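Nachbarschaftsforum › Stadtteile › Wohnen & Miete › Zuzugszahlen

Ist Olstead wirklich so gefragt, wie alle schreiben?

Clasteo hat im November wieder seine Rangliste der Stadtteile verschickt, und Olstead steht auf Platz 2, mit einem Mietplus von 70 Prozent bei Neuverträgen. Ich wohne selbst hier und sehe davon wenig. In meiner Straße stehen seit dem Sommer mehrere Läden leer, und im Haus gegenüber hängt das Vermietungsschild immer noch. Mein Vermieter beruft sich trotzdem auf genau diese Liste und will 1176 im Monat, kalt.

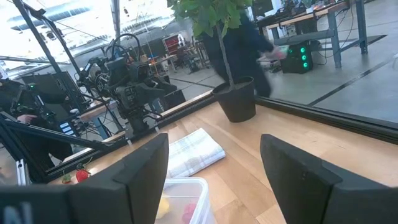
Muss ich so etwas ernst nehmen? Und woher kommen die Zahlen überhaupt? Auf der Seite von Clasteo finde ich nur eine bunte Karte und den Satz, man werte »relevante Marktdaten« aus.

graubrot_ost

kellerfenster7

Ich würde da sehr vorsichtig sein. Clasteo nimmt, soweit ich das nachvollziehen konnte, die Angebotsmieten aus den eigenen Inseraten. Wer seit Jahren in seiner Wohnung sitzt, kommt darin nicht vor. Wenn dann in Olstead ein Neubau mit teuren Wohnungen inseriert wird, schießt der Schnitt hoch, ohne dass sich bei dir im Haus etwas geändert hätte. In Wondley war es vor 5 Jahren dasselbe: erst »Aufsteiger«, in der nächsten Liste kam der Stadtteil gar nicht mehr vor. Erklärt hat das keiner.
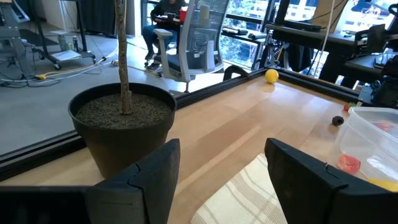
Zu deinem Vermieter: Lass dir die Erhöhung schriftlich begründen. Eine Rangliste aus dem Newsletter ist kein Mietspiegel. Mit dem Schreiben gehst du am besten zum Mieterverein, und zwar bevor du irgendwas unterschreibst. Ob es am Ende Erfolg hat, kann ich dir nicht versprechen.

mirabelle_w

Bei uns am Kerekes-Platz ist es echt voll geworden, abends kriegt man keinen Parkplatz mehr. Also irgendwer zieht schon her. Zur Miete weiß ich nichts, wir haben gekauft.

kellerfenster7

Parkplätze sagen über Zuzug leider auch nichts, am Platz wurde doch die halbe Seite für die Baustelle gesperrt.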